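Skoten Bench Hand – two-finger chore arm for home and light shop use
Sold by Fleston Equipment
Page updated 24/06/2023

We carry the Skoten because customers kept asking for it. Before you put one in your cart, please read the whole page, including the parts that make it sound worse than the maker's leaflet does.

The Bench Hand is a single arm with a two-finger gripper. It clamps or bolts to a table, plugs into a regular wall outlet and repeats jobs it has been taught. The leaflet says it will "take over the everyday." We set one up in our back shop in May and gave it everyday things to do. It took over very few of them.

What it did well enough to leave running: moving same-size boxes from a tray to a shelf, standing cups upright on a rack, putting bolts in one bin and washers in another as long as they came down the chute one at a time. None of this is exciting. If you have a counter where the same part shows up in the same place all day, the arm will pick it up and set it down, and it doesn't get bored.

What it did badly: towels. We tried bath towels, shop rags and dish cloths. It can fold a dish cloth if you lay the cloth flat and square in front of it first, and by then you've done most of the folding yourself. Bath towels came out as a kind of roll. It will load the lower rack of a dishwasher with dinner plates, slowly, and it has no idea what to do with a whisk. Pouring is listed in the manual as a supported task. We don't recommend it near anything you care about.

Speed is the other thing. The arm needed 35 minutes for a sink of dishes that one of our people cleared in five. You can answer that the machine's time is free, and plenty of buyers do, but somebody stood next to it for most of those minutes moving forks.

Basic details

Reach is enough for a standard counter, front to back. The finger pads are soft and wear out; replacements come in packs of five and are not covered by the warranty. The clamp fits most tabletops but will mark soft wood, so use the rubber shims in the box. The emergency stop is on a cord. Keep it where a person can get to it and a child can't.

The arm ships with the Atatach task library, which is over 2,000 recorded chores according to the box. That number needs some air let out of it. Wiping a table from left to right and wiping it from right to left are two entries. So are closing a drawer and closing a drawer "gently." A good share of the entries want a particular container or a particular height of table, and if yours is different the arm will try anyway and miss.

The library comes from people doing the jobs by hand with grippers and headgear on, and their movements get turned into something an arm can copy.
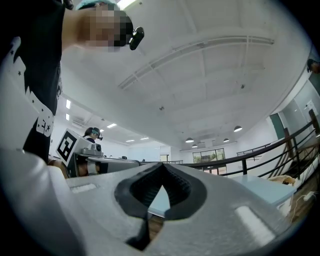

I don't doubt the work that goes into it. My trouble is with the distance between a person doing a thing and a motor doing it in your kitchen, with your bad light and your chipped bowls. Christodoulou, who make the rival arm we used to stock, had the same gap and charged more for it. We sent ours back.

Who should buy one: small shops with one dull, repeated job, schools, and people who like to tinker and won't mind losing evenings to it. Who should wait: anyone hoping to stop doing laundry. If you are buying for a parent who has trouble lifting or reaching, please call us first – there are cheaper tools that will help more, and we sell those too.

Returns are accepted with all original packing. Opened finger pads can't come back.

Comments

benchrat: Had mine on the washer bins all spring. Fine. Would not let it near a glass.

Dotty in the valley: Does the clamp fit a butcher block island? Ours is pretty thick.

Fleston Equipment: Measure it and call us, there is a longer bolt we can put in the box.

oldpress: "A kind of roll" is how my kids fold towels and they eat more than this thing does. Still not paying for it.

mk_garage: Any word on a faster version? The cup rack thing is all I need but it has to keep up.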